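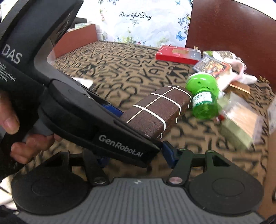
Demholm - Feb 25, 2010

Caron 23 seed starting tray, by Skando

Starts 23 seedlings on a windowsill or under lights. The cells are deep enough for tomatoes and peppers - squash will need potting up sooner. Fill with damp mix, sow, and keep the lid on until most of the seeds are up.

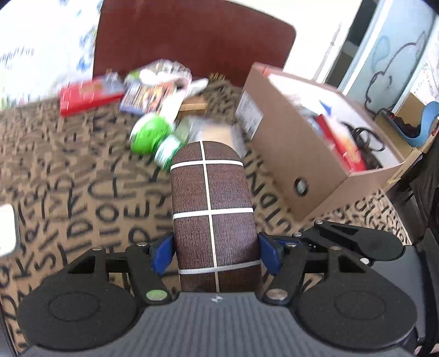 Replacement lids fit the older Caron 9 as well. Item no. 414. Trays ordered now ship the first week of April. For garden club orders, write to Bernadette Hamel at the Demholm shop.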